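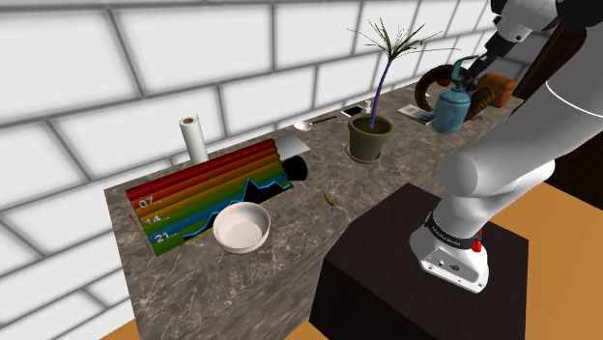

슬라이드 1. 안녕하세요, 오늘 12분 동안 서류 정리 이야기를 하겠습니다. (시계 볼 것. 지난번엔 두 배로 했음.) 집에 보증서, 고지서, 예방접종 수첩이 한데 든 서랍이 있는 분 손 들어 보시라고 한다. 손 안 든 분들은 서랍이 두 개인 분들입니다. 저도 색깔로 나누면 인생이 풀릴 줄 알았습니다. 그래서 빨강에서 주황, 초록, 파랑으로 넘어가는 무지개 줄무늬에 07, 14, 21 같은 숫자까지 찍힌 물건만 보면 아직도 가슴이 뜁니다. 그걸 조리대에 올려놓는 순간 이미 정리를 끝낸 기분이 들거든요. 서류는 아직 한 장도 안 넣었는데요.

슬라이드 2. 색깔의 함정
제가 처음 만든 체계는 색이 열한 가지였습니다. 주황은 보험, 연한 주황은 보험 같은데 확실하지 않은 것. 석 달 뒤 남편이 자동차세 영수증을 찾다가 물었습니다. "올리브색은 무슨 뜻이야?" 저도 몰랐습니다. (여기서 잠깐 쉼. 웃음이 없으면 그냥 넘어간다.)
지금은 딱 세 칸입니다. 내야 할 것, 보관할 것, 버리기 무서운 것. 세 번째 칸이 제일 두껍습니다.

슬라이드 3. Tseng 상자 실험
작년 겨울에 Tseng 상자 하나를 사서 서류를 분류하지 않고 날짜순으로만 쌓았습니다. 종이가 1000장쯤 들어가는 크기입니다. 찾는 데 걸리는 시간을 재 봤더니 색깔 체계를 쓸 때보다 빨랐습니다. 제 주말을 통째로 먹은 라벨 프린터 Jirier에게는 미안한 결과입니다. 사람은 "그게 보험이었나 세금이었나"는 잊어도 "김장하기 전이었지"는 기억합니다.
Senyo Atinga 씨가 질문할 가능성 높음. 늘 스캔 이야기를 하심. 답: 저도 Previs 앱으로 스캔합니다. 파일 이름이 전부 '문서(6)' 같은 식이라 그렇지요.

슬라이드 4. 어디에 둘 것인가

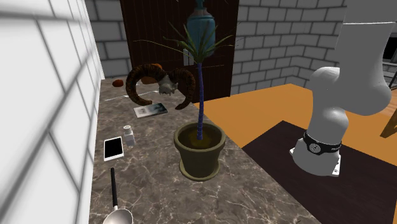 조리대 위의 키 큰 화분. 서류 자리를 놓고 벌어지는 경쟁.
서류는 우편물을 뜯는 자리에서 가까워야 합니다. 대부분의 집에서 그 자리는 부엌입니다. 서재에 근사한 서류장을 두신 분들, 그 위에 지금 뭐가 올라가 있는지 떠올려 보세요. 저희 집은 다리미입니다.
한 가지 당부: 물 주는 화분 옆은 피하세요. 저는 전세 계약서로 배웠습니다.

슬라이드 5. 버리기
청중에게 물어본다. 10년 넘은 전자제품 설명서를 갖고 계신 분? 그 제품도 아직 갖고 계신 분? (두 번째 질문에서 손이 내려가는 걸 기다릴 것.)
저는 토요일 아침에 커피 한 잔 놓고 55장을 골라 Ollach 파쇄기에 넣었습니다. 월요일에 그중 한 장이 필요했습니다. 재발급은 전화 한 통이면 됐고, 통화 대기음이 파쇄보다 오래 걸렸습니다.
원본이 꼭 필요한 것은 유인물 뒷면에 적어 두었으니 여기서 읽지 말 것. 시간이 남으면 영수증 잉크가 날아가는 이야기. 안 남으면 바로 질문 받기. 유인물은 문 옆 의자에 있다고 꼭 말할 것.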